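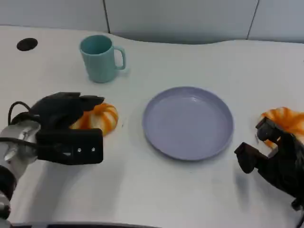 Reading notes: the Florkdale letters, second edition

July 7, 2026

I finished the Vokska ebook of the Florkdale letters last night. It runs to 322 pages, against 200 for the January edition, and nearly all of the increase is notes. The letters were written by a seamstress held at the Nambridge workhouse and edited by Yetunde Idahosa, who has kept the original spelling throughout.

The table of contents now links to each letter individually. In the first edition it linked only to the nine sections, so finding a given letter meant paging forward from the section head. Note markers are also two-way, and the return link lands on the correct line.

Some faults remain. Letter 70 is still placed before the fever outbreak, although it mentions the new infirmary. Anouk Kramer's afterword argues for a later position – convincingly, I thought – but the running order hasn't been changed to match. The map is a greyscale scan and the parish names are illegible at any zoom my reader allows.

The Bosman paperback has the better map and no index. For looking things up I would take the ebook. I'm going back over the section on wages next, with the account book transcriptions open beside it.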